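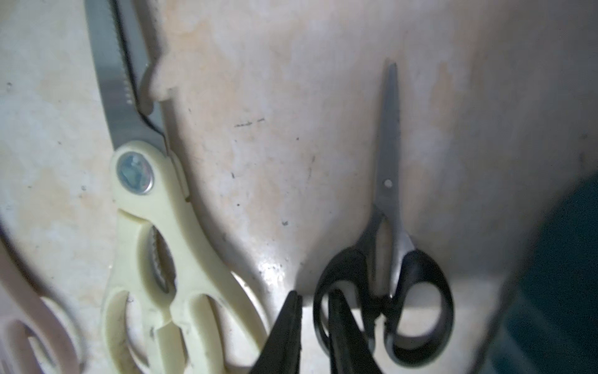 Solange Medeiros

Urcombe Earthworks Letters – read me first

So glad you found this! The set holds 644 letters and notes about the Urcombe earthworks, the grassed-over siege lines east of the village, typed up from the papers of the old park office. You get schoolchildren asking about cannonballs, farmers arguing over fences, and one wonderful long quarrel about where the north ditch ends.

What you get
letters.csv – one row per letter, with sender type, year, subject and full text
places.csv – every spot named in the letters, matched to the park map where we could
notes.txt – spelling choices and open puzzles (please read it, it's fun)

Thijs Schouten and I typed everything twice and compared the 2 versions. Words we couldn't read are marked [?]. Old spellings stay as written, so search for "redout" as well as "redoubt".

Known problems
Box 6 got damp years ago and many of its letters have no year. Row order there is the order in the box – don't read anything into it.
Private home addresses were removed.
In places.csv, "the mound" can mean any of 3 mounds.

Version 2 adds the December letters Safta Stoica turned up behind a filing cabinet. Corrections are very welcome, especially from anyone who knows the north ditch!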